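Two-arm cells: new house rules from September

Quick one before the shutdown. The working group finally got the two-arm rules onto a single page and Orton has signed off, so they apply at both sites (Flullarar and Gwynne) from the start of September. Old laminated sheets come down please. All of them, including the one behind the door.

What's changed:

Speed. Anyone with hands inside the cell, arms are in hold, drives off. Not slow mode. Slow mode is for watching from outside, and it's capped at 150 mm a second at the gripper.

Start of run. Clear 30 seconds after arming before the first move. Say it out loud, "arming", even if you're on your own. Feels silly, do it anyway.

Mounting bolts. Check the base plates on both arms at the start of each shift and initial the sheet. Paint-pen line across the head if it hasn't got one.

Cable jobs. This is where most of the near-miss slips came from last year, 29 of them at Flullarar alone, so it gets its own section. Power strips, chargers and leads used as work pieces are never live. No exeptions, not even to see if a light comes on. Only one arm pulls on a given lead at a time unless the task sheet says otherwise. Stop if a lead wraps a gripper or goes over the front rail.

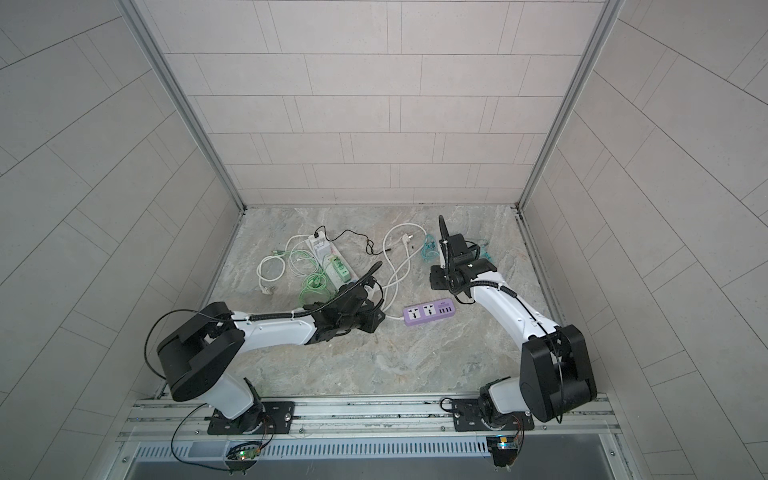 Who can release an arm that has stopped on a snag?
Whoever is signed on to the cell, once both arms are in hold and the snag is written in the log.

Arm leads. The robots' own cabling needs enough slack for full reach but mustn't hang where a sleeve or a trolley can catch it. If you re-route anything, run both arms through the full range in slow mode before handing back. Corketti cells have the short loom so go easy on the elbow.

Boards under the bases. Leave the covers question with us, still waiting on a price. Meantime no drinks on the bench and no metal rulers near the front.

Keep-clear line is now 300 mm out from the front rail, yellow tape, all cells. Gwynne is done. Flullarar gets taped when the tape turns up, should be this month.

Sign-on sheets are in the usual folder, new version has a green header. Read it, sign it, hand it in before your first shift in September or you wont be on the roster for the cells. Comments to the safety inbox, please not on sticky notes.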